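双臂厨房机器人的家庭级搭建与仿真
课程项目报告

小组成员:Jadwiga Kurek(机械、焊接、道歉),Urszula Kubiak(仿真、控制、本报告执笔)
项目代号:Girnden
场地:Tokarz共享工坊,二楼靠窗那张桌子

摘要

本项目的目标,是用学生负担得起的零件搭一台桌面双臂机器人,让它在厨房台面上完成几件简单的事:把平底锅拿起来,换个地方放下;把一个圆滚滚的食材从砧板上挪走。我们先在仿真里搭好环境,用遥操作录制示范,训练一个小型控制策略,再往实体机器上搬。仿真部分基本按计划完成。实体部分完成了一条半手臂,其中那半条目前的主要职能是挂耳机。

一、选题经过

开题的时候我们写的是“通用家务助手”。指导老师用铅笔在“通用”下面画了一条线,没写评语,但那条线画得很重。第二稿改成“厨房助手”,第三稿改成“台面物品搬运”,第四稿才通过。回头看,从第一稿到第四稿,题目缩水的速度比我们后来任何一项指标的增长都快。

选厨房有一个不太学术的原因:工坊里有厨房。那里有水槽、一小截台面和一只公用平底锅,锅把松了很久,大家都知道,大家都不拧。Jadwiga认为能和这种锅打交道的机器人才算真本事。我认为应该先拧紧锅把。这个分歧一直保留到项目结束。

二、硬件

2.1 手臂

两条手臂的连杆全部用工坊的打印机打出来,关节用的是Rultis的舵机。选Rultis的理由写在开题报告里的是“性价比突出”,写在聊天记录里的是“只有这个买得起”。

打印件一共改了很多版。第一版肩部支架装上去很漂亮,通电以后手臂缓缓低下头,像在为自己默哀。原因是支架太薄,抬臂时整个变形。第二版加厚,结果螺丝不够长。第三版买了长螺丝,螺丝头又顶住了舵机外壳。第四版能用,我们一直用到现在,里面有两颗螺丝拧不到底,我们在图纸上把那里标成了“预留间隙”。

全部材料花费394,单位是本地货币,不含Jadwiga自掏腰包买的那把好螺丝刀。她要求在报告里写明那把螺丝刀归她个人所有。现已写明。

2.2 手

左右两侧本来打算用相同的末端。右手先做,设计成带弯曲手指的样式,靠细线牵引,能把圆东西包住。做到左手时细线用完了,补货要等,所以实体左手暂时装了一个木夹子。就夹持性能而言,木夹子至今保持全组最高纪录。

指尖贴了一层自行车内胎剪下来的橡胶。贴之前,金属勺子会从手里滑出去;贴之后,勺子不滑了,但手指松开时它也不走。我们试过撒滑石粉,效果是桌上、键盘上和Urszula(也就是我)的毛衣上都有滑石粉。

2.3 电源与走线

两条手臂共用一个电源。单臂动作时一切正常。双臂同时抬起时,电压会往下掉,控制板随即重启,手臂也随即落下。最初我们以为是程序问题,查了三个晚上。第四个晚上换了一根粗一点的电源线,好了。三个晚上的调试日志仍然作为附录提交,因为写都写了。

走线用了螺旋套管。套管在肘关节弯到最大时会绷住,把手臂往回拽一点。这个误差很稳定,稳定到我们在程序里给它加了补偿。后来有人好心帮我们把套管松了松,补偿就变成了误差。

三、仿真环境

3.1 为什么先仿真

实体手臂每摔一次要修半天,仿真里的手臂摔了按一下重置。这一条理由已经足够,但开题报告要求至少写一页,所以我们还写了数据规模、可重复性和安全性。

仿真用的是Prendance,一套实验室师兄传下来的环境,文档写得很客气,每一节都以“显然”开头。我们花了大约半个学期弄明白哪些事情是显然的。

3.2 场景布置

台面选了白色大理石,和工坊里那截掉漆的木台面毫无相似之处。起初我们想过照实建模,后来Jadwiga说,既然在仿真里,就不妨住得好一点。台面上放盘子、罐子、平底锅和带格子纹的砧板,每次重置时位置随机偏移一点。

偏移的范围调了很久。范围太小,策略会背答案;范围太大,锅会生成在盘子里面,物理引擎对此的处理方式是把两样东西以很高的速度分别送出厨房。现在的范围是一个折中,锅偶尔还会靠台面边缘太近,但至少不起飞。

两只手在仿真里的外形都是黑色,手腕处是浅灰色。控制接口和实体机保持一致,目的是日后直接迁移。“日后”一词在第六节还会出现。

3.3 遥操作

录制示范时,操作者坐在屏幕前,用两个手柄控制两只手,画面来自仿真中的头部视角。这件事看别人做很容易。自己做的时候,会突然意识到自己从来没有认真想过手腕是怎么转的。

最难的是兼顾两边。注意力放在左手时,右手会悄悄漂走。我们后来定了一条规矩:暂时不用的那只手,先搁在砧板附近,别让它悬着。 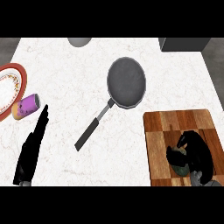
3.4 示范数据

正式采集集中在两周里完成,最后保留下来141条示范。被删掉的包括:锅被推到地上的,罐子滚走以后操作者追着它绕台面一圈的,以及一条Jadwiga完整地完成了任务、但录制没有开始的。最后这一条是全组公认做得最好的一条。

每条示范都由另一个人复核一遍,标注成功或失败。我们对“成功”的定义发生过争执。锅放下了,但是底朝上,算不算放下?我主张不算。Jadwiga指出任务描述里只写了“放到指定区域”。我们修改了任务描述。

四、控制策略

4.1 方法

策略用的是模仿学习:输入头部视角的图像和关节角度,输出接下来一小段时间的关节目标。网络结构沿用课程作业里的那一个,改了输入尺寸和输出维度,并把变量名从“作业三”改成了“最终版”。目前正在使用的文件叫“最终版_真的_改”。

训练在工坊角落的旧台式机上跑,每个模型跑3,000步。没有选更长,是因为那台机器在持续满载之后会发出一种声音,隔壁做陶艺的人过来问过。

4.2 抓锅把

锅把是全部任务里最磨人的部分。它细、长、方向不固定,夹的位置差一点,锅头就往下栽。早期的策略倾向于去夹锅的边沿,因为示范里有几条是我这么录的,我当时觉得很聪明。删掉那几条之后,它学会了找锅把,但总是夹在最末端,把杠杆原理演示得十分充分。

后来我们重新录了一批,要求一律夹在靠近锅身的那一段。夹稳之后抬得慢一点,转向时手腕跟着走。这样做之后,仿真里的锅大体能平着离开台面,再平着落下。

4.3 抓圆的东西

右手的任务是从砧板上拿起一个圆的食材。弯曲的手指在这里派上了用场:它不需要对得很准,先罩住,再收拢就行。麻烦在松手。手指张开时总有一根慢半拍,把食材往旁边带一下,它就滚了。我们尝试过让手先压低再张开,滚得少一些,代价是在仿真里测得的接触力看起来像在拍打它。

五、结果

仿真中的结果可以这样概括:单手任务多数时候能完成,双手任务看心情。这里的心情指随机种子。完整的成功率曲线见附录,请评阅老师注意纵轴没有从零开始,我们自己也是交稿前才注意到的。

失败的情形大致有几种。一种是手到了锅把上方,停住,像是忘了来干什么。把输出时间段缩短以后,这种情况少了。一种是罐子被手背碰倒,之后整个场景和示范里的样子对不上,策略就开始自由发挥。还有一种是左右手相撞。相撞之后两只手都会礼貌地退开,然后再撞一次。

实体部分,我们在一月把单臂策略搬到了真机上。第一次运行,手臂平稳地移动到锅把上方,手指合拢,夹住了空气,位置偏了一掌宽。标定之后再试,夹住了锅把。抬起来时锅把转了半圈,因为它是松的。Jadwiga认为这次试验充分证明了她的观点。我也认为这次试验充分证明了我的观点。

之后我们拧紧了锅把。之后的试验里,真机把锅从台面一侧挪到另一侧,中间停顿一次,落下时响了一声,隔壁的人又过来问了。我们把它记作成功。

六、没有做完的事

第二条手臂的肘部以上已经装好,前臂在等零件。前文提到的挂耳机用途不影响后续开发。

左手的木夹子应当换成正式的手指。图纸有了,细线也到货了,到货那天我们正好在赶中期报告,现在细线被用来绑一盆番茄。

仿真到实体的迁移目前靠手动标定,每次有人碰了桌子就要重来。工坊的桌子一天之内会被很多人碰。日后应加一个摄像头支架,把相机固定在机座上,和桌子脱开关系。

仿真里的光照过于均匀。真实的窗边在下午四点以后,阳光会斜着打在锅底上,策略把反光当成了某种它很想要的东西。我们的临时解决办法是拉窗帘。

七、分工与个人体会

Jadwiga Kurek:机械设计、打印、装配、接线,以及和打印机的全部谈判。她的体会是,公差这个概念在课堂上讲了一小时,她听了十分钟,剩下五十分钟的内容后来由第一版到第三版支架补讲完毕。

Urszula Kubiak:仿真环境、数据采集、训练、报告。我的体会是,录示范的时候手要慢,起文件名的时候要更慢。另外,所有我觉得机器人很笨的动作,翻回示范数据里去找,都能找到我自己做同样动作的那一条,带时间戳。

感谢Tokarz工坊让我们占着那张桌子,感谢陶艺组的耐心。桌面上残留的橡胶胶水,我们会在交还钥匙之前刮掉。

附录清单

附录一:材料清单与收据(缺一张,洗衣服时损失)
附录二:支架各版本图纸
附录三:三个晚上的电源调试日志
附录四:成功率曲线,纵轴已改为从零开始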